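The Line Item
Thursday, July 19, 2018

Budget due at 5. It was already past lunch and the sheet still had a hole in it, row 19, where it said Arm, second, and then nothing. No price. A question mark somebody had typed and somebody else had made bold.

She ran finance for the Dristhorpe office, which meant she ran it from a folding desk by the copier. She did not know arms. She knew leases, toner, the van. The arm people were upstairs and they wanted two.

Bolletti had quoted. Bolletti always quoted fast, one page, big number, free delivery. Kubo sent eleven attachments and no number at all. She had called Kubo twice. Hold music, a kind of flute.

"What does the second one do," she'd asked on Monday, "that the first one can't."

"Be there," the lab lead said. "When the first one's busy."

Fine. But you can't type Be there in the justification box. She had tried. The box wanted 507 characters minimum, God knows who picked that, and she had used up most of them on the word throughput.

So she went up. Took the stairs, the elevator was a different row and also unfunded.

The lab was warm and smelled like coffee. The first arm was working and the whole team was standing around it with their hands in their pockets, like people at a bus stop. They shuffled over to make room. On the side bench a monitor showed what the arm saw, and she looked at that instead, it was easier than looking at the thing itself.

"Cards," said the lab lead. "Wallets, holders. Jollness wants a sorting desk for lost property. Hotels, ferries. All the little flat stuff people leave behind."

"And this is the hard part?"

"Flat is always the hard part."

She thought about that. Flat is always the hard part. Could go in the box, maybe.
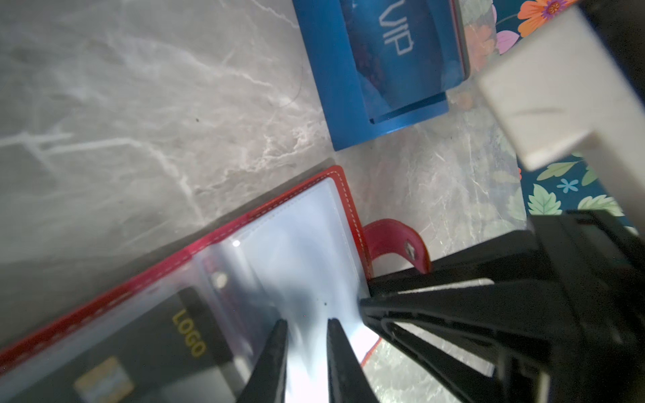
Reading time: 2 min

The fingers were over the red wallet. Clear sleeves, all glare, and a black card in one of them with LOGO on it in yellow. Farther up the marble lay the blue holder, VIP, sideways. She wondered what a VIP got at a place that gave out plastic like that. A towel probably.

"How long does it take," she whispered.

"You don't have to whisper."

"How long."

"Depends on the day."

Her phone buzzed. Kubo. A number, finally, in the subject line, nothing in the email. Lower than Bolletti. Not by alot, but lower, and delivery in August. She read it again with her thumb over the screen so the lab lead wouldn't see her face.

"Does it come with the fingers?" she asked.

"What?"

"The second one. Kubo. Are fingers extra?"

The lab lead opened his mouth, then went to look for teh attachments.

She sat down on the floor with her laptop and opened row 19. Deleted the question mark. Left the bold on.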